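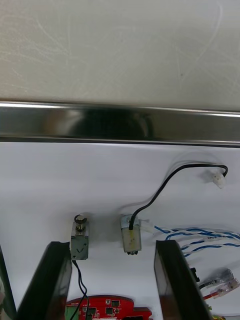 Lempi Kokkonen told us at our first meeting that we would never get an honest answer out of anybody about how long they stay in the shower, and that we had better read the meters and leave people's memories alone. She was mostly right, and I want to thank her for it, even though it meant throwing away a questionnaire that Amra and I had been rather proud of.

Water Use in the Tarna Student Apartments
Project report, August 15, 2018
Amra Kelmendi and Eero Keskinen

Our question was a simple one. Do people who live in shared apartments use less water when they can see how much they are using? We both live at Tarna ourselves, where water is part of the rent, and I will admit that before this project I had never once looked at the meter behind the bathroom door (it is hidden behind a little hatch, and ours was painted shut).

We asked for 100 households and got 71, which we thought was very kind of our neighbors. For the first month we only read the meters and kept quiet. After that we left a paper slip in each mailbox every week, showing the household's own use next to the average for the stairwell. Merja Kiiskinen in the housing office let us borrow her printer for all of this, and we owe her a good deal of toner.

Most households used a little less once the slips began, and the biggest changes came in the apartments that had started out highest. A few went up. One of those had a new baby, and one had a toilet that had been running since spring, which the slips helped the residents notice.

The weak point is the season. Plenty of students go home for the summer, and we could not always tell a careful household from an absent one. We would like to repeat the readings in November, when everybody is back, and leave 2 stairwells without slips for comparison.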